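How to Pack for a Small-Ship Cruise With One Bag

Posted Nov 30, 2022 by Harvey Bouchard

My cabin on the Simard was so narrow that I could touch both walls at once, and I'd brought a suitcase the size of a refrigerator. It wouldn't go under the bunk. It wouldn't go in the closet either, so for the whole run from Kollgate to Randness I climbed over it every time I needed the bathroom. I've gone with one soft bag ever since and I'm never going back!

Step 1. Get the cabin measurements

Call or email the cruise line and ask how much space there is under the bunk. The brochure will tell you all about the dining room and the wine list and nothing about this. Ask about hooks and drawers while you're at it, and whether there's laundry on board (on the smaller ships it's often a sink and a line over the shower).

Step 2. Lay everything out

Do this a few days ahead, on a table or a bed, with all of it where you can see it. Shirts, socks, chargers, pills, the lot. Then walk away and have a coffee. When I come back I can always spot the stuff I packed because I felt I should – the second blazer, the hardback I've been meaning to read since February. Out they go.
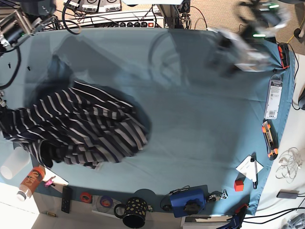

Step 3. Pick your layers

You want a base layer, a warm sweater and a waterproof jacket with a hood that stays up in wind. Deck is colder than you'd think, even in summer, and the landing boats are wetter. I take 3 shirts for daytime and one decent one for the captain's dinner. Dark pants work for both if you wipe the salt off. Skip jeans, they take forever to dry in a cabin.

Shoes are where people blow it. Bring one pair with real grip for gangways and one soft pair for indoors. If the line lends out rubber boots, and plenty do, leave yours at home.

Step 4. Roll, then fill the gaps

Roll the soft things and stand them on end in the bag so you can see every piece from the top. Socks go inside shoes. Anything with a collar gets folded flat and goes in last. 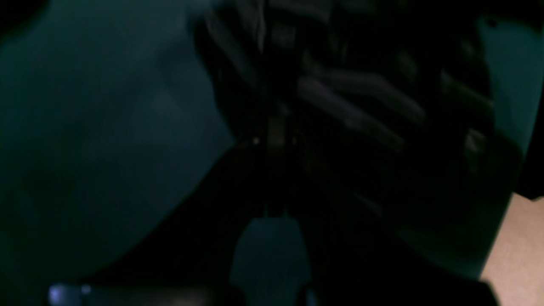 I used to put my jacket at the very bottom, and then it rained at the dock in Dristov and I had my underwear all over the pier trying to get to it. Jacket on top, please. Same for your seasickness tablets and your boarding papers, which I keep in a zip bag in the outside pocket.

Step 5. Weigh it

If you're flying to the port, check the airline's limit and then check it again for the little connecting plane, which is usually stricter. Stand on the bathroom scale with the bag, then without it, and subtract. Mine once came in over and I got charged 40 dollars at the counter, more than the sweater I should have left behind was worth.

Step 6. Leave some room

You'll buy something. I came home from Randness with a wool blanket and a jar of honey, and the blanket only made it because I'd left a corner of the bag empty. The honey rode in my coat.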